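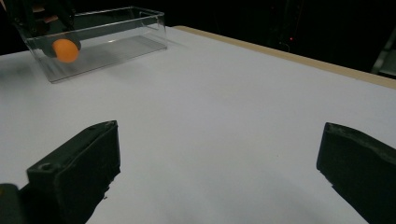 What should a manipulation team spend its next month of software time on? The replay tool. Then the clock sync. Then, if there's anything left of the month, the policy.

I know how that sounds. Everyone wants to talk about the model. I've sat through the same planning meeting at two companies now and the model eats the whole hour both times, and the thing people use to look at their own data gets a line at the bottom – "cleanup, if time."

Our case. We had 300 demos of a simple job, ball and clear bin, two grippers. Training looked fine. Loss went down, curves were pretty. On the arm it kept closing early. Two weeks of arguing followed. More data, said one camp. Bigger encoder, said the other. I was in the bigger encoder camp, for the record.

Joelle Awwad ended it in an afternoon by scrubbing through episodes one at a time in Plirell, our viewer, which at that point crashed if you opened it twice. The gripper width stream was behind the video. Not by a lot. Enough that the label said "open" while the fingers were plainly shut on something. Every early close the policy made, we had taught it.

No encoder fixes that. And we could of seen it in week one if the viewer had drawn width and video on the same timeline. It didn't, so we didn't look.

Clear plastic is the other one. People pick it for demos because you can see the ball through the wall, great. The depth code can't. Ours put the near wall of the bin somewhere inside the table, and the planner, trusting soul, planned right through it. Okden (the planning layer, I didn't name it) has a perfectly good collision checker. It checks against whatever geometry you hand it. We handed it garbage and then filed bugs against the checker.

Fix was dull. Fit a box to the rim edges, ignore depth inside it, inflate the walls a bit. Mornolora, who we share code with, had been doing it since June and never wrote it down.

So my complaint is with how we rank work. Control people get respect. Planning people get respect. Whoever writes the thing that lines up timestamps gets asked when they'll be free for real work. But episode 1525 in our current set is usable only because somebody wrote a check that throws out the bad ones before they reach training, and that check is maybe the most useful code in the repo. No tests on it until last month. I wrote the tests. They're bad tests.

The pushback I get, mostly from the Sharifi side of the office: scale washes it out. Enough episodes and the noise averages away. For random noise, sure, I buy that. A fixed lag isn't random. It points the same way every time and more data just makes the policy more confident about it. Same for a wall that's always in the wrong place.

Fair point on their side – tooling can eat you too. I've seen a viewer turn into a two year project with themes and a plugin system. Don't do that. Draw the streams on one timeline, show the projected gripper pose over the video, let me jump to the next episode with one key. Ship it ugly.

Then make everyone watch twenty episodes before they're allowed to propose an archtecture change. Me included. I'd have lost my encoder argument on day one.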